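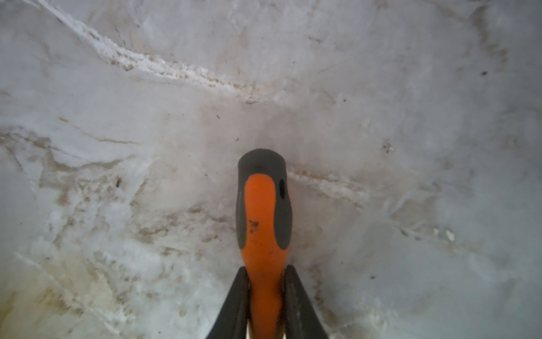
Numutus Media Office

**Irkmont tool library to open its doors in December**

IRKMONT — Numutus will open a community tool library at Belhaj Hall this December, giving residents access to a shared collection of hand tools for household repair, assembly and garden maintenance.

The opening collection comprises 900 items, most of them donated by local households and by the former Namamham trade training centre. Screwdrivers, pliers, chisels, putty knives and other everyday tools will be available for loans of up to nine days. Members may borrow at no charge after paying an annual fee of $23.

Grip condition and comfort have been given particular weight in selecting the collection. Contoured two-tone handles, such as the orange and dark grey model shown with this release, are favoured for general lending. Bright colours are easier to find at the bottom of a toolbox or in long grass, and Numutus expects them to reduce the number of items reported missing.

Each donated tool is inspected before it is catalogued. Handles are checked for splits, looseness and hardened rubber, and blades and tips are cleaned or reground where required. Worn printing or light marking on a grip does not disqualify a tool from the collection. Items that cannot be repaired are dismantled and their metal parts recycled.

The library will occupy the former reading room at Belhaj Hall, where a workbench will also be available to members for small jobs — sharpening, gluing and the replacement of screws and fittings. A program of evening workshops will begin in the new year, with places limited to 53 for the first series.

Donations of hand tools in any colour or condition are welcome at the side entrance of the hall each Sunday until opening. Power tools and petrol-driven equipment cannot be accepted at this stage.

Membership forms are available from the Belhaj Hall front counter and from the Numutus office in Irkmont.

**Media enquiries:** Numutus Media Office, Belhaj Hall, Irkmont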